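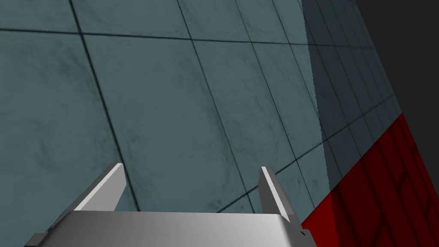

Teal-gray wall tile, computer rendering.

Print | E-mail

Vikanness Wall Tile Records, README

The set holds 3,577 entries on tiled walls in kitchens, stairwells and public baths in Vikanness and Brimudbridge. Each entry is one wall. Walls with fewer than two full rows of tile were left out.

Files

walls.csv has one row per wall, with building ID, room type, tile width and height in millimeters, color and grout color.
buildings.csv lists 293 buildings. Street numbers have been removed.
colors.txt gives the 107 color names and what each one covers. Teal-gray and gray-green are separate.

Known problems

Jyoti Rawat and Filippos Michailidis measured the Brimudbridge walls by hand. Their widths can be off by up to 6 mm. Grout color is blank for most stairwells. Entries marked "Gavalas" were copied from an old stock list and have no room type.

Changes

2024-09-01: merged duplicate building IDs, fixed swapped width and height in the baths.

Send corrections to Evangelia Rallis with the wall ID in the subject line.

Print | E-mail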